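To: Stundine Wardrobe and Laundry list
From: Clothing Store, Fillska House
Date: Jul 19, 2018
Subject: Re: Folding of denim before shelving

Dear colleagues,

Thank you to the Dumby site for the query quoted at the foot of this message. As the same point has been raised by Swati Lodge, the reply is being sent to the whole list.

The folding guidance issued in February remains in force. Jeans are to be laid flat with the back facing upwards, and one leg is then brought over the other so that both back pockets end up on the outside. The crotch point should be tucked in before the legs are folded upwards towards the waistband. Two folds are sufficient for adult sizes. A third makes the pile unstable and leaves a hard crease across the knee.

Belt loops should be checked at this stage. Any loop which has come away at the top or bottom stitching is to be set aside for mending, together with the usual slip. Pockets must be emptied before washing and checked again before folding; the Store has received 7 pairs this quarter with paper still in them.

Sites are reminded that the shelves at Fillska hold 118 pairs. Anything beyond that number should stay at the sending site until space has been confirmed in writing. The annual stock return, which stood at 3,865 garments of all kinds, will be circulated separately.

Yours faithfully,
Clothing Store, Fillska House

> From: Laundry Room, Dumby
> Subject: Folding of denim before shelving
>
> Dear all,
>
> We should be grateful for advice on the folding of jeans. Our present practice is to fold them with the front outwards, but several bundles have been returned to us for refolding. Could the Store please confirm which side should face out, and whether belt loops are to be inspected here or on arrival?
>
> With thanks,
> Laundry Room, Dumby
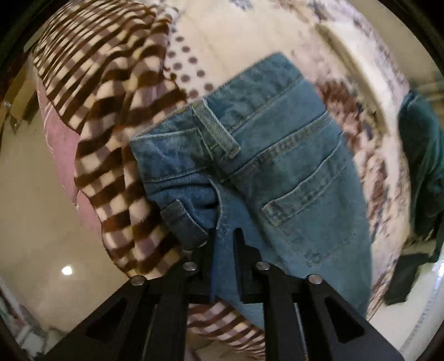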